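Last updated: 2/11/24

Notes for the Cakholm open day talk

Start with thanks to Hamisi Urio for the invite. Then say what we came for: the Kivbridge kitchen demo, shown in August and again at the open day. All of it runs in simulation. The arm gets a short instruction and has to work out the reach on its own.

Give the numbers slowly. 3,000 practice runs before the visit, 1,374 of them in this kitchen layout. Visitors got to pick the start position.

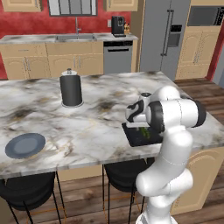

Each visitor turn was limited to 10 minutes, and the line moved well. Most people asked about speed first. Tell them speed was set low on purpose so they could follow the motion on the big screen. Pludard runs the same software faster in its own lab.

Pause. Take a question if there is one.

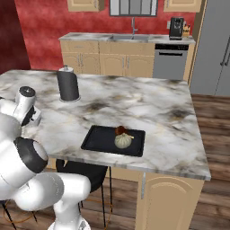
Object choice is the part I want to spend time on. Massawe built the item library, almost 200 models, and asked for shapes that are awkward to grip. A pumpkin-shaped gourd on a black baking tray is a good case, with a smaller reddish-brown item right behind it. The arm has to pick an approach with two rounded things close together and the raised edge of the tray to clear. Say that the marble pattern on the counter matters too, as we want busy surfaces in the camera view.

Next slide is the schedule for the spring visit. Mention sign-up sheet at the back table.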